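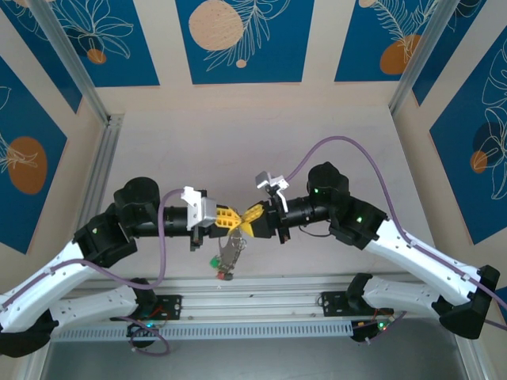 This site uses cookies to remember your preferences. Accept | Manage settings

Filed under: Residents' Forum > Keys, Locks and Storage

Replacement charges for storage keys at Witemgate

Dardo Bustos wrote:
The Ornuvside housing office has proposed that every household at Witemgate hold two storage keys, with any further copy issued only on written request. Members are invited to comment before the February meeting. The office manages 1,000 storage units, and its present records do not show who holds which key.
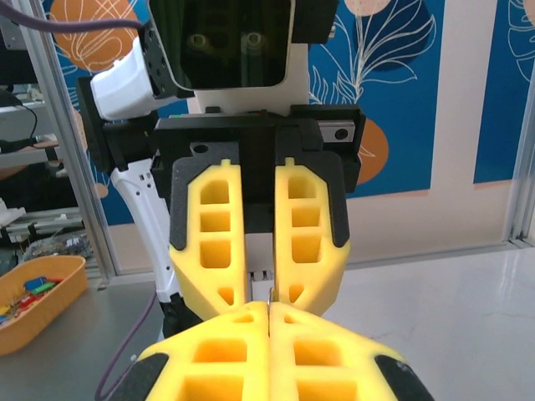
Yellow gripper fingers in front of a white neck and a dark face panel.

oda_north wrote:
I support the limit. Copies have passed from one tenant to the next without being recorded, and the office cannot be expected to answer for them. I would ask that the charge for a lost key be printed in the lease.

Fandar wrote:
I must disagree with the previous member. A household of five adults cannot reasonably share two keys. The written request is also a burden on residents who work nights, as the office closes at 4 p.m. A signed register at the front desk would meet the same need.

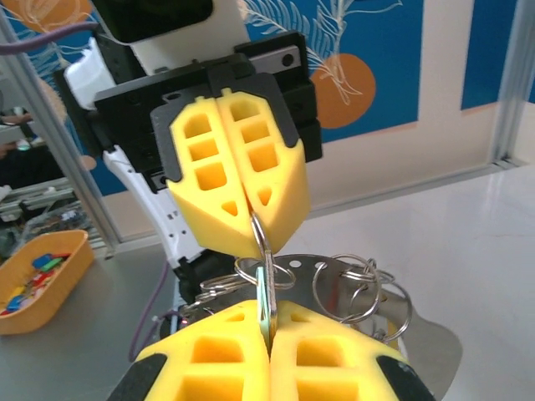

I would further note that the proposal is silent on keys held by relatives or home care aides. These persons are not tenants and could not submit a request in their own name.

oda_north wrote:
The tenant may submit it for them. Section 2 of the draft permits this, although the wording should be clearer.

Fandar wrote:
I have read Section 2 again and accept the point on aides. My objection to the number of keys stands.

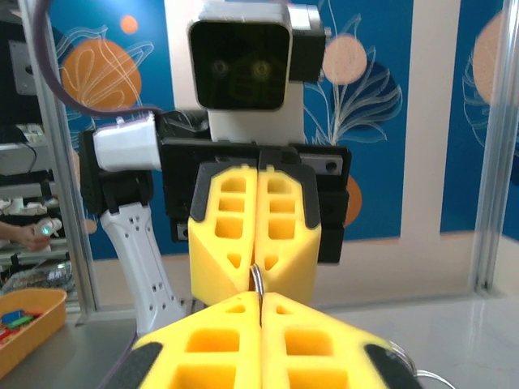 A thin silver ring between two pairs of yellow fingers.

Dardo Bustos wrote:
Both comments will be forwarded to the office. Members who prefer the register should state so in this thread, with their building name. Requests for individual lock repairs should be sent to the repairs desk and will not be answered here.

Related topics
Bicycle room access after 10 p.m.
Mailbox lock repairs at Witemgate
Subletting and the return of keys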